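Re: Carton infeed at Sedbridge, effect on the packing benches

3 min read

To the list,

Replying to the post from Wednesday, quoted in part:

> We are looking at automating the handling of returned and opened cartons at our
> Eltska site. The supplier talks only about throughput. Has anyone on the list
> done this and kept a record of what it did to the jobs on the benches? I am
> mostly interested in grading, breaks and who clears the faults. Our staff are
> asking and I have nothing to tell them.

We have had one cell on opened cartons at Sedbridge since July. The site has 31 people on the returns side, across two shifts. Before the change, 8 of them per shift did manual decanting: open the carton, take the goods out, check them, flatten the carton, book the line. The cell now moves the empties from the bench to the baler feed. People still open the cartons and still check the goods.

The part that took longest to get right was the grip. A sealed carton can be picked from the top with suction. An opened one cannot, and the flaps are often gone altogether. We went to two fingers closing on a single wall, one inside the carton and one outside. It depends on the wall being sound. Where the rim is badly torn the board peels apart into its layers and the grip slips down.
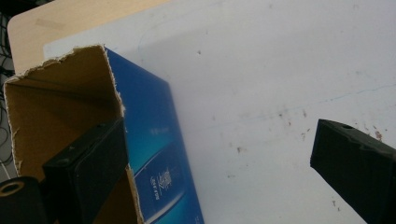
Torn rim, printed carton. One finger inside the wall, the other still clear of it.

Glossy printed board gives us more slips than plain brown. We have not separated the effect of the print from the effect of the board grade, so take that as an observation only. Slowing the last part of the approach helped with both. Rubber pads helped for a while and then picked up paper fibre and had to be cleaned every shift, so we took them off again.

On the jobs themselves:

Grading. Nobody was regraded at the start, and this was a mistake. Clearing a fault on the cell means isolating it, opening the guard, removing the carton, and restarting from the panel. That is a different task from flattening boxes and it was being done on the same rate. It was settled in the second month with an allowance for trained operators. At present 7 people hold it.

Breaks. The old bench had a natural pause when the cage of empties filled up and somebody had to wheel it away. The cell removed that pause. Output per person went up and so did complaints of sore wrists, which the supplier's figures did not show. We now rotate off the bench every 46 minutes. The odd number comes from the shift pattern.

Numbers. Two posts per shift went from decanting. Both day shift people moved to inspection. On nights one moved and one left, and the post was not filled. I would tell your staff this plainly at the outset if you expect the same.

Fault clearing. Vorkell, who supplied the cell, wanted all stoppages logged under a single code. Ask for separate ones. With a single code, a torn carton and a failed sensor look the same in the weekly report, and the bench gets blamed for both. We split ours and found that a good share of the stops were down to how cartons were being presented, which was fixed by moving the stop on the bench top and had nothing to do with the operators' speed.

The Nava depot runs the same cell with sealed cartons only and reports far fewer stops. I would not use their figures for your case.

I can send the fault code list and the rotation sheet off list. The risk assessment is specific to our guarding and would not be much use to you. If your cartons are mostly double wall I would be interested to hear how the finger gap behaves, as ours are nearly all single.

Returns engineering, Sedbridge

4 replies
12 shares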